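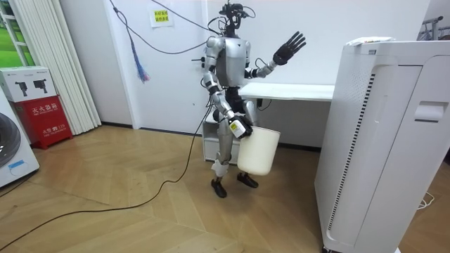
Aug 24, 2023

Went to the Trovard to see The Lamplighter's Daughter, the cartoon with the moths. I'd been putting it off because the poster looked like every other poster, but Thursday is the cheap day and it finishes its run tomorrow. Took the 21 bus, got there with ten minutes to spare, bought a tea and sat near the back on the left.

I want to get the plot down while I still have it straight, because I've started forgetting films within a week.

It opens in a town called Markeck, which is built up the side of a hill and has no electricity. Every lamp has to be lit by hand and there are 837 of them. We know this because the girl, Pim, counts the last few out loud over the opening titles. Her father is the lamplighter. One evening he goes up to the top of the hill to light the last lamp and doesn't come down, and the next night the lamps won't take a flame at all. The townspeople hold a meeting, shout at each other and decide to go to bed early until it sorts itself out. Pim takes his pole and his coat and goes up after him.

At the top there's a door in the back of the lamp. I liked that a lot. It is a very small door and she has to leave the coat behind to get through, which matters later.

On the other side is a place called Nurico, where it's always late afternoon. The moths live there. They are about the size of dogs and they talk, and they've been collecting light from Markeck for years, a little at a time, to keep their own sun from going down. Their sun is running out and they have now taken the lot. The father isn't a prisoner. He went through by accident, saw what was wrong and stayed to help them mend it. He has lost track of how long he's been there. Time runs slower on that side, so for him it's still the same afternoon.

The middle part dragged. Pim and a young moth with a torn wing have to cross a dry lake to fetch a piece of glass, and there are two songs on the way, one of which is the same song as before with different words. There's a chase with some beetles that has no bearing on anything. I think it was put in for the small children, and to be fair the small children in front of me sat up for it. One of them had been lying across two seats until then.

Then it picks up. The old moth who runs things, Pavliuk, turns out to have known about the door all along and could have asked for help at any time, but was too proud. The voice was very good, low and a bit hoarse. Pim doesn't defeat him or trick him. She shouts at him and then they both sit on a wall for a while. It went on longer than I expected in a children's film, with no music under it, and it was the best scene in the whole thing.

The ending is that they split the light. Markeck gets its lamps back, but only half of them, every other one, so the streets are dimmer than they were and people have to walk closer together. Nurico gets to have evenings for the first time. The moths are frightened of the dark to begin with and then they see stars. The father comes home with a beard. The coat is still lying by the lamp where she left it, and it has moth holes in it. I laughed at that and so did one man on the other side, and that was all.

What I thought. The backgrounds were lovely, all browns and oranges with the paint showing, and I could have looked at the hill for an hour. The people were less good. Their faces slide about when they talk and Pim's hair never seems to belong to the rest of her. The moths were much better, especially how they folded up when they were upset. I didn't care for the songs apart from the first.

I also didn't follow why the door could be shut from one side and not the other. Pim says early on that it can't be locked, and then Pavliuk locks it. I may have missed a line when I was getting my glasses out. I thought about it on the way home and decided it doesn't hold up — either he had a key the whole time, in which case the lake business was pointless, or it's a mistake.

Seven out of ten. It would have been eight without the beetles.

The Trovard has put its prices up again in the foyer but not for the seats. The big screen holds 400 and I'd say we filled three rows. The sound was too loud for the adverts and then right for the film, as usual. They've fixed the seat that used to tip forward. There was a trailer for a submarine film which I won't be going to and one for a thing about a bakery which I might.

Missed the bus back by a minute and walked. It was still warm and I didn't mind, though my left shoe has started rubbing at the heel and I'll need to do something about that before the weekend. The phone said 1,401 steps when I got to the bridge, which can't be right as it said nearly that before I left the house.

Beans on toast and the end of the plum cake. Wrote the film up in the list at the back of the other notebook and saw I'd put the last one down twice, with different marks. Crossed out the lower one.

Bins tomorrow, green. Ring the dentist.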